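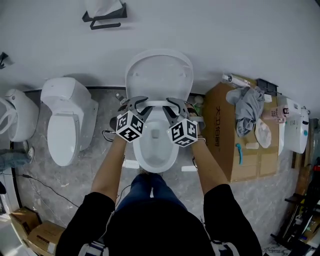 Jikero open day recordings: README

Last updated 29 January 2022 by Johanna Hämmerli

Hi! If you found this folder through the Trunberg page, welcome, and please read to the end before you download anything (the notes on sync will save you an evening). I put this set together after our open day, when we let visitors walk in, pick up a pair of hand-held grippers and do bathroom jobs with them. I ran the recording table, I did the cleanup afterward, and I'm the one who answers the mail, so blame me for the file names.

What's in it

There are 97 recordings in the main set. Each one is a single person doing a single job, start to finish, filmed from the head and looking down at the hands. You get the head video, the gripper tracks and a short text note that I typed while the person was still standing next to me. Some of the notes are good. Some say things like "nice, but talked to her sister the whole time."

We recorded 133 to begin with. The missing ones were dropped for dull reasons: the head strap slipped, somebody walked off with the grippers still running, or the visitor asked us later to take them out. If someone asks, we take it out, no questions. That's also why the numbering has holes in it. I left the holes alone so that older notes still point to the right file.

The jobs

Seat ring: work on the seat with both grippers while it lies on the rim of the bowl. This was by far the crowd favorite and I didn't expect that at all! It's also the hardest one we offered. The ring is smooth and rounded, and you want both claws near the front edge before you try anything clever. People who went in with one hand first mostly had to start over.

Lid: raise it, lower it, don't let it slam. We used more than one model of toilet for this, so don't assume that every lid in the set has the same shape or the same weight.

Paper roll: take the roll off a holder and put it back on. Easy for hands, awful for two-finger claws. I have a soft spot for these.

Pick up and hand over: small stuff from the floor or from a box, passed to a helper. These are the messiest recordings and also the ones where people laughed most (the audio is stripped, sorry, you'll have to take my word for it).

The place

It was a bathroom showroom with toilets set out along the wall, and we worked right in the middle of it. We didn't tidy it for the recordings. There are boxes, cables, tools and spray cans in view, other people wander past, and in a lot of the videos somebody's leg or shoe shows up at the side. The floor is gray, marble-patterned tile, and with white porcelain on top of it you get a lot of pale stuff on pale stuff. If your seat detector learned on tidy catalog shots, it's going to have a bad time. Good, I think! Real bathrooms are worse.

The grippers

Both hands use the same design, a dark gray claw with two curved fingers and a white cube with black marker patterns mounted below. The tracks come from those cubes. When a cube tips away or dips behind the bowl, the track goes blank, and I've left it blank. An earlier version filled in the gaps with a smooth curve and it looked lovely and was wrong, so please don't ask me for that one.

Left and right are the wearer's left and right. I mixed them up in the very first upload and got a polite but firm note from Poon about it. Fixed now.

Sync

The head video and the tracks start at slightly different moments. Every recording has an offset value in its text note, and you need to apply it yourself. Vovden wrote a little script for this, in the tools folder. It works on my laptop and on theirs, and that's as far as I'll promise. In 2 recordings I couldn't find a clean offset at all, and both are marked "loose" in the note. Fine for looking at, not for training.

Who took part

Visitors, mostly, plus a few of us when the line got short. All adults. Everyone signed the form before putting the gear on, and the people who showed up in the background were asked too. Don't try to work out who anyone is. Hands, sleeves and shoes are in there because we can't film the job without them.

The 25 recordings in the "first try" folder are from people who had never held the grippers before, with no warmup and no coaching. They're slow and full of second attempts, and I'd start with those if you care about how people recover from a bad grab. The rest are a mix, and the note usually says how much practice the person had.

Using it

Research and teaching are fine. If you want to use it for a product, write to me first. Please name Trunberg and the Jikero open day when you publish, and send me a link, I love seeing where this stuff ends up.

Still to do

Better notes for the paper roll job. A proper list of which toilet model is in which recording (I have it on paper, in my handwriting, which is its own problem). We're planning another open day in April, and those recordings will go in a separate folder with the numbering starting fresh.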